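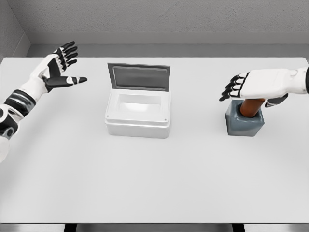 Episode 164 died at four in the morning, same as 163, and I said a word out loud that I don't usually say in an office with a glass wall.

"Peg again?" Shadi called from the kitchen.

Peg again. The right hand would get itself over the thing, settle in lovely and low, and then the planner would sit there thinking until the timeout ate it. Zero error messages! I'd have paid good money for an error message. All I had was a log with the word "planning" in it over and over, like a kid writing lines.

You have to understand that I had told Koivisto we'd be done in May. I'd told them on a call, with my camera on, smiling. Lift the peg out, put it in the box, shut the lid, and do it 2,000 times in sim without embarrassing ourselves. Karim Nimri had built most of the planner (we called it Nuneo, don't ask, it was his pick) and then gone off to Mellton for a better title and a parking spot. What he left me was a folder of notes called READ LATER.

So I read it. It was later.

Most of it was grocery lists. I mean that, Karim kept his groceries in the repo. But between the lentils and a reminder about his sister's birthday there was one line: "left hand holds a reservation on the lid, remember to let go."

I read it maybe six times. Then I went and got Shadi, who came over with a fork still in his hand.

"What's the left arm doing while the right one's stuck?" I asked.

"Nothing. It's parked."

"Parked where?"

He leaned in and scrubbed the replay back and forth. There it was, up and open off to the side, where it had been the whole night and every night before that. We'd both quit looking at it weeks ago. The lid was open, so as far as we were concerned the left arm was off shift.

Nuneo didn't think so. Nuneo figured the left hand still owned the lid and all the air over the box, and every path the right hand wanted to take went straight through that air. So it asked for a turn, very politely, and waited. And the left hand, which had never been told it was finished, waited too.

"They're being nice to each other," Shadi said.

"They're costing me Koivisto."

The fix was 2 lines. I typed them, deleted them, typed them again with the arm names spelled right, and kicked off 5 runs because I didn't have the nerve for more. Shadi ate his noodles standing up. I couldn't watch, so I opened the notes again and added a line under Karim's, right above the lentils. It said "ok, I let go."

Then I texted him, at four thirty in the morning, to ask when his sister's birthday was.

"Who is this," he wrote back.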